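Mon 21 December

I came to the workshop in Prillasdale before eight, and the heating was still off, so I kept my coat for the first hour. Volodymyr had already laid out both pairs of hand grippers from Saturday. We call them after the boxes they arrived in: the Ivetti pair and the Bosside pair. The question for this week is simple to say and slow to answer – which pair do we keep for the spring work, and which one goes back.

In the morning I did only the cables and the tracking. The Bosside pair lost its position two times when I crossed my wrists, and I wrote this down. The Ivetti pair lost it one time, near the end, but I think I was standing too far from the table. Tomorrow I will repeat this with my feet on the tape.

After lunch we did the bag task. The bag is more difficult than I expected. It has soft sides, and when I push on one wall the whole thing wants to walk away from me. With the left gripper I hold the lower corner and with the right one I bring the object. My left hand is much slower than my right, and this is a problem of me, so I must not write it as a problem of the gripper. 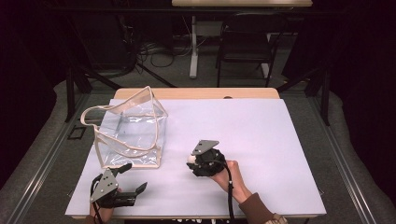
Both grippers at the board, with the clear bag on the left side.

Volodymyr thinks the fingers open too wide for such small work. He would like a stop at half of the travel. I do not agree completely, because for the bag handles I need the wide opening, but for the ball he is right. We did not quarrel, we only made tea and each of us stayed with his opinion.

Then the table tennis ball. I was afraid of it all weekend, because in April the old jaws threw it across the room every second time. The flat jaws are calmer. One must close slowly and look at the small screen, not at the hand. When I look at my hand I always close too early. I set the camera to 800 lines first, then to 600, and for judging the contact I could find no difference. At 400 the edge of the ball became soft and I did not trust it. So 600 it will be, also because the files are smaller and our disk is old.

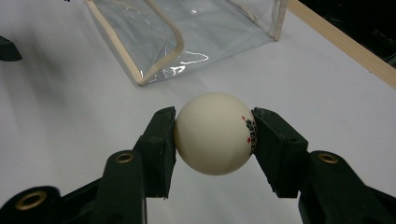
Do the jaws need rubber pads for a smooth ball?
Try first without them, with a slow close, and add thin pads only if the ball slips when you turn the wrist.

I copied these two lines from Myroslav's notes, because he answers this to every new person and I always forget it.

In the evening I called Sydorenko about the spare cables. They have the short ones now, and the long ones after the holidays. I ordered two short. Run 234 was the last of the day, and I have not looked at it yet. My right thumb hurts a little at the base.

For tomorrow: feet on the tape, left hand first, and ask Volodymyr where he put the small hex key.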